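The linen closet, eleven months on

When we moved to Notitdale I had one real demand of the house, and it was a proper closet for the bedding. Our old apartment on Muli Street had a single hall closet that held the vacuum, the coats, the Christmas things and every sheet we owned, and you took your life in your hands opening the door. So when the agent slid back a pair of doors upstairs and there was all that lovely built-in space with nothing in it, I'm afraid I stopped listening to anything she said about the roof. (I should have listened about the roof. Another post.)

I wrote last fall about filling it, and several of you asked how it was holding up, and I kept meaning to answer and then it was September again. So, eleven months on, a report.

The first thing I'd say is that I had far too much. I grew up in a house where you never got rid of a sheet, you only moved it down in rank. Good bed, guest bed, kids' bed, painting, dog. I had sheets with no dog to go to. I had a fitted sheet for a size of mattress I don't believe I've ever owned! I took all of it out and piled it on our bed, and I counted 17 pillowcases that matched nothing whatsoever, and I sat down next to them for a while with a cup of coffee and felt a bit foolish.

What I kept was two sets for each bed that gets slept in, plus one spare for when somebody has the flu. The rest went to the animal shelter out past Udden, who were so nice about it that I went home and found them another bag. Old towels are what they really want, by the way. They'll take sheets, but if you have towels, call them first and make somebody's morning.

The second thing is folding, and here I have to eat my words. I said in that first post that I would be folding each set into its own pillowcase, so you could grab one neat little package and go. I did it faithfully until around Thanksgiving. It's a good idea and it works well for people who are not me. What happens in this house is that someone needs one pillowcase at ten at night, and opens a package to get it, and then the package is a heap. So now flat sheets live in one stack, fitted in another, pillowcases in a third, and the fitted ones are folded the way I fold them, which my mother would call rolling up.

I did buy the Gondska baskets, the tall ones I was dithering over. I'm pleased with two of them and sorry about the third. They're handsome, but they are deep, and a deep basket on a high shelf is a place where washcloths go to be forgotten. If I did it again I'd get the shallow kind and put up with having more of them.

Somebody also asked about the lavender. I made the sachets, yes, and the closet smelled wonderful for perhaps six weeks, and then it smelled like a closet. I've since learned you're supposed to squeeze them now and then to wake up the scent, so I do that when I remember, usually on my way past with something else in my arms. Cedar blocks have done better for me — you sand them lightly every few months and they come right back.

The part I didn't plan for is how much other stuff wants to live in there. An open shelf seems to call to the whole household. I used to march everything back to where it belonged, and I was cross about it, and the things were back by supper. Over the winter I gave up and let part of the cupboard space upstairs be for soft things of any kind at all, cushions included, toys included, and I find I mind it a good deal less than I thought I would. It's still the quietest, nicest storage in the house, and I still slide the doors open sometimes for no reason except to look.

Next on my list is the blankets, the heavy wool ones, which take up more room than everything else put together and which we use maybe twice a year. I've been reading about those vacuum bags and can't decide.

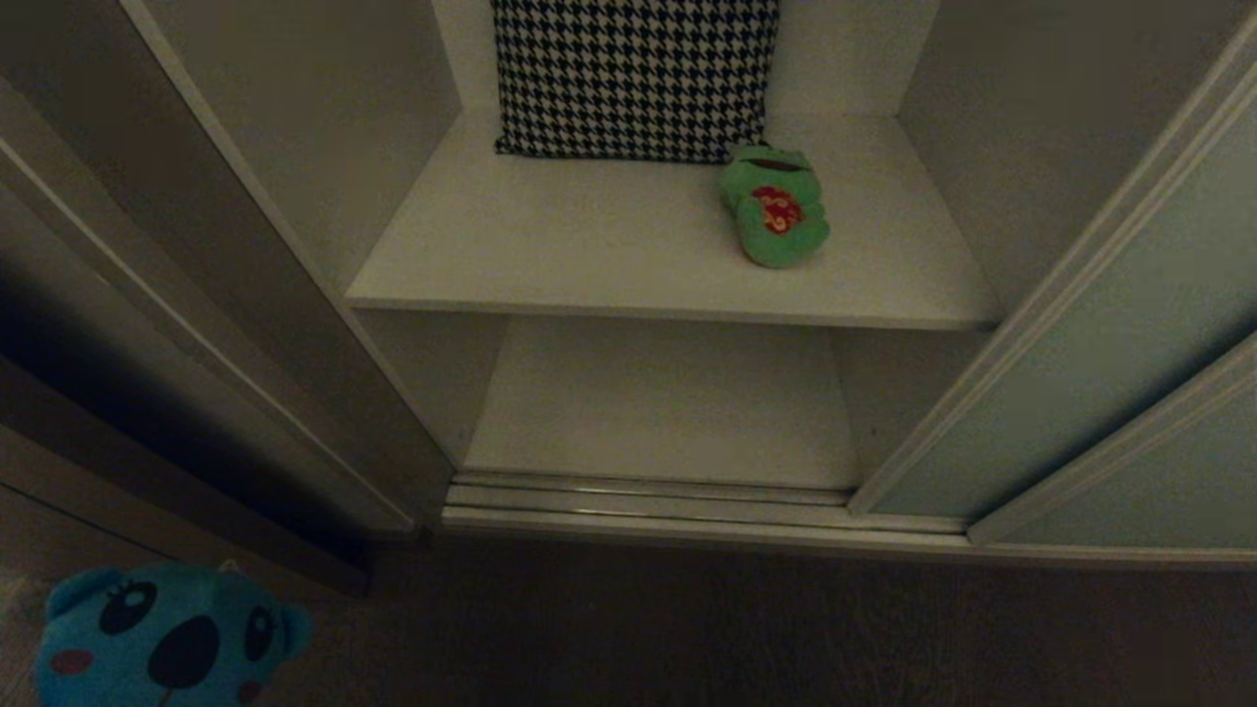
If you've used the bags on wool, do leave me a comment and tell me whether the blankets puffed up again afterward, and how long you left them in. I'd like to have it settled before the cold weather gets here.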